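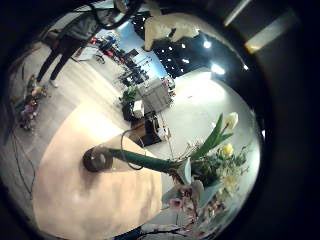 Traltthorpe Robotics / Collection Hardware Team

Cumov wrist camera kit, for recording handling examples

Small fisheye camera, mounts at the wrist or the gripper. Made for people who need a lot of demonstrations and don't want to rebuild the rig each time. Wide enough to keep the tabletop, the bouquet on it and a good piece of the room in one view. The policy gets the same picture while training and while running.

We use it ourselves on the flower set. Bouquets are a pain - leaves bend, blooms hide each other, tulips next to small filler stuff, stems all one green. Good training data for exactly that reason.

In the kit
Camera with fisheye lens, fitted
Bracket, wrist or gripper side (say which when you order)
Cable, 3 m
Kahsay recorder license, 2 seats
Printed lens calibration sheet

Weight with bracket 155 g. Spare brackets sold seperately.

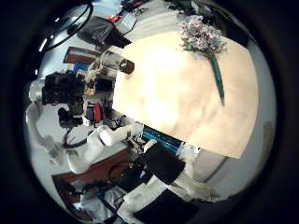 Page last changed: April, by Liya Alemneh

Recording
One episode = one attempt, start to finish. Keep the failed ones, tag them. Kahsay saves video and gripper position on the same clock, so no lining up by hand afterward. Move the bouquet between episodes, turn it too. A set with the flowers always in one spot teaches the spot.

Tabletops: pale ones glare. You can get a washed-out patch near the middle, as on ours. Dim the overheads or lock exposure before you start, not halfway thru a session.

Background clutter is OK. Leave it in, vary it if you can.

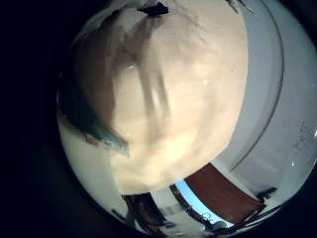 Close range is where most camera kits get dropped from a dataset, and we'd ask you not to trim those segments. Focus on the Cumov is fixed. Very near the lens things go soft, like the big pale beige shape here that fills most of the view, and a label is no use at that point. The frames still carry timing for the grasp. Mark them "near" in Kahsay and let the loader decide.

Known issues
Recorder 13 drops the tag if you rename an episode while it's saving. Fix coming.
Bracket screws work loose, check them at the start of every shift.

Orders and loan units: Lionel Parsons, Fondudby office. Calibration questions go to Mesfin Berhe. No loans over Sunday.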